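독채 숙소 ‘드루타로(Drutaro) 산장’ 객실 및 설비 안내

## 1. 숙소 개요

드루타로 산장은 트로넬(Trornell) 계곡 상류에 위치한 독채형 숙박 시설로, 한 번에 한 팀만 이용할 수 있습니다. 예약 시 건물 전체와 부속 데크, 장작 창고의 사용 권한이 함께 제공되며, 다른 투숙객과 공유하는 공간은 없습니다. 운영은 필튼(Filtton) 숙박관리에서 담당합니다.

| 항목 | 내용 |
|---|---|
| 객실 형태 | 독채 (복층) |
| 침실 | 2실 |
| 최소 숙박 | 2박 |
| 난방 | 바닥 난방, 거실 장작 난로 |
| 주차 | 건물 앞 2대 |
| 반려동물 | 사전 협의 시 가능 |

## 2. 침실 및 욕실

1층 침실에는 퀸 침대가, 2층 침실에는 싱글 침대가 나란히 배치되어 있습니다. 2층은 경사 지붕 구조로 벽 쪽의 천장이 낮으므로 키가 큰 성인에게는 1층 침실을 권장합니다. 침구는 매 숙박 전 교체하며, 3박 이상 투숙하시는 경우 요청에 따라 중간 교체가 가능합니다.

욕실은 1층에 있으며 샤워 부스와 욕조가 분리되어 있습니다. 온수는 저장식으로 공급되므로 욕조를 사용하신 직후에는 수온이 일시적으로 내려갈 수 있습니다. 수건은 인원수에 맞추어 비치하고, 칫솔과 면도기는 제공하지 않습니다.

## 3. 취사 및 식사

투숙객은 숙박 기간 중 주방을 자유롭게 사용하실 수 있습니다. 기본 조리 도구와 식기, 소금, 식용유가 준비되어 있으며 그 밖의 식재료는 직접 지참하셔야 합니다. 가장 가까운 식료품점은 계곡 입구의 크레이머(Kramer) 상회로, 차량으로 9분 거리에 있습니다. 동절기에는 영업시간이 단축되므로 도착 당일 늦은 시간에 입실하시는 분은 미리 장을 보시기 바랍니다. 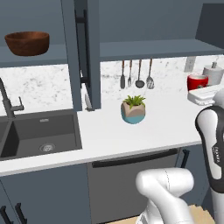 조식은 별도 신청 시 바구니에 담아 현관 앞으로 배달합니다. 빵과 잼, 달걀, 계절 과일로 구성되며, 신청은 전날 오후 6시에 마감됩니다. 알레르기가 있으신 경우 예약서의 비고란에 기재하여 주십시오. 실내에서 숯불을 사용하는 조리는 금지되어 있습니다. 데크의 화로는 바람이 강한 날 관리자의 판단에 따라 사용이 제한될 수 있습니다.

## 4. 난로 및 장작

장작은 1일 1묶음이 숙박료에 포함되며, 추가분은 1묶음당 3,000원입니다. 난로의 재는 관리자가 퇴실 후 수거하므로 직접 비우지 마십시오. 취침 전에는 공기 조절구를 닫고 난로 문이 완전히 잠겼는지 확인하여 주시기 바랍니다.

## 5. 주변 환경 및 교통

숙소에서 계곡 산책로 입구까지의 거리는 100m입니다. 산책로는 일출부터 일몰까지 개방되며 야간 조명은 설치되어 있지 않습니다. 10월부터는 해가 일찍 지므로 손전등을 휴대하시기 바랍니다. 마지막 오르막 구간은 비포장도로이며, 적설 시에는 체인 또는 겨울용 타이어가 필요합니다. 대중교통을 이용하시는 분께는 계곡 입구 정류장까지 픽업을 제공합니다. 픽업은 도착 전날까지 신청하셔야 합니다.

## 6. 예약 및 취소 규정

- 입실은 오후 4시부터, 퇴실은 오전 11시까지입니다.
- 입실 14일 전까지 취소하시면 전액 환불됩니다.
- 입실 7일 전까지는 숙박료의 절반을 환불하며, 이후에는 환불되지 않습니다.
- 폭설로 진입로가 통제된 경우 위약금 없이 일정을 변경하실 수 있습니다.
- 예약 인원을 초과한 숙박은 허용되지 않습니다.

예약 및 설비 문의: 필튼 숙박관리 예약 담당 레나 오스트로프스키(Lena Ostrowski)

본 안내는 2026년 9월 11일부터 적용됩니다.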